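Skedeck Working Papers in Sport
By Filippos Zacharopoulos and Ronja Granström
Thu 4 June
12 shares | 2 comments

4. What the swimmers told us about changing clubs

I should say up front that I (Filippos) did most of the interviews, and Ronja did most of the counting, so when this section says "I" it's me talking and any mistakes in tone are mine. The survey went out in November to college club swimmers in the Tretivis league, and 400 of them got it. We had 150 back that were complete enough to use. I was hoping for more, but the timing landed right on top of midterms, and I've been a student, so I get it.

The question we cared about was pretty simple. Why do swimmers who like their sport, and like their teammates, leave one club for another partway through college? The older work we read in Section 2 mostly puts this down to coaching. Our own numbers point somewhere duller: pool time. Of the 150 swimmers, 60 had changed clubs at least once, and when we asked them to pick a main reason, practice schedule came out ahead of coaching, cost and friends. I went back over that with Ronja more than once, since I'd walked in expecting coaching to win easily.

The interviews helped me make sense of it. One backstroker told me she loved her first coach and still texts her after meets, but practice started at 5:15 in the morning on the far side of town and the bus didn't run that early. She lasted a season. A distance swimmer said nearly the same thing about evenings, where his lab section ran over into warm-ups and he kept getting in the water late and feeling bad about it. Neither of them had a complaint about the club itself! They'd both have stayed if the lanes had opened up at a different hour.

4.1 Clubs that share a pool

The clubs in our sample fall into two kinds, the ones with a pool on their own campus and the ones that rent lanes from a city or a high school. Swimmers from the renting clubs were more likely to say their schedule had changed during the year, often with very short notice. The club at Una was the messiest case (I mean that kindly, they were great to us). Their lane times moved twice in one term, and the captain ended up keeping a group chat just for telling people which door would be unlocked.

What surprised me is how little the swimmers blamed anybody for it. They talked about lane time the way people talk about weather. Coaches were a bit more pointed, and one of them sent me a long email on how water polo always gets the deep end first.

4.2 The women's squads

Ronja wanted this split out separately, and she was right to push for it. On the women's side, swimmers who had moved clubs were also more likely to mention travel to meets, mainly late drives home and who was expected to do the driving. We only had a single item on travel in the survey, so I can't say a lot about it, but it came up in enough interviews that I'd ask it properly next time.

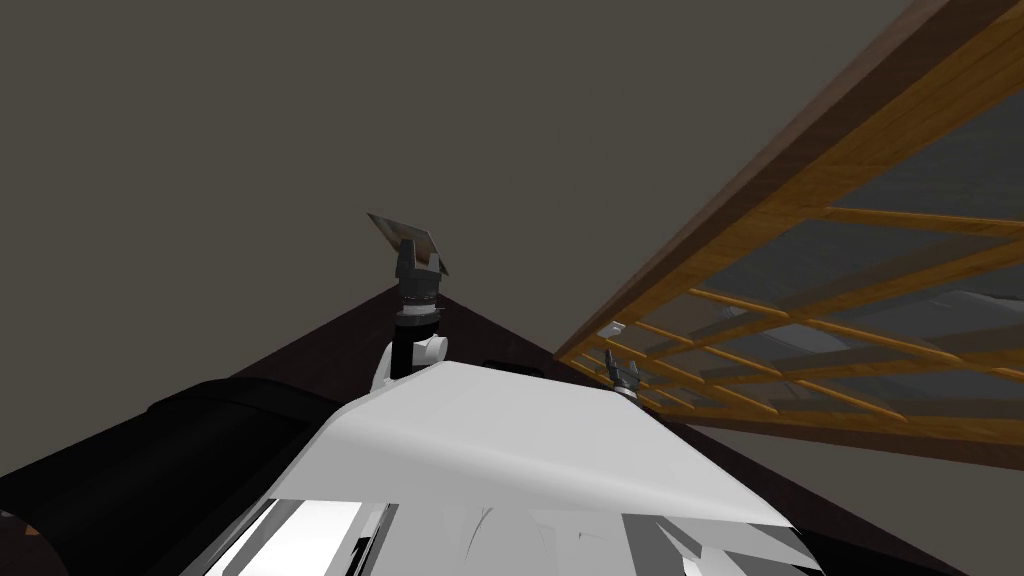
Figure 2. Computer-rendered view of a white robot torso from above and behind, with the dark shoulder and upper arm at left.

4.3 Things I'd be careful about

We asked people to remember why they'd moved, and people tidy up their own stories. A swimmer who got dropped from a relay might well tell a stranger with a recorder that the bus was bad. Sánchez, the one club that shared its sign-in sheets with us, gives a partial check: attendance there fell in the weeks after a schedule change, which fits what the swimmers said. It's one club, though, and a small one.

I'd also be slow to carry any of this over to varsity programs. They have fixed lanes, and a move there means transfer paperwork, so the choice looks quite different. Section 5 takes up what a league could do about shared lane calendars, starting with the draft one that the Tretivis captains passed around in the spring.

This site uses cookies to remember your reading settings. Accept | Manage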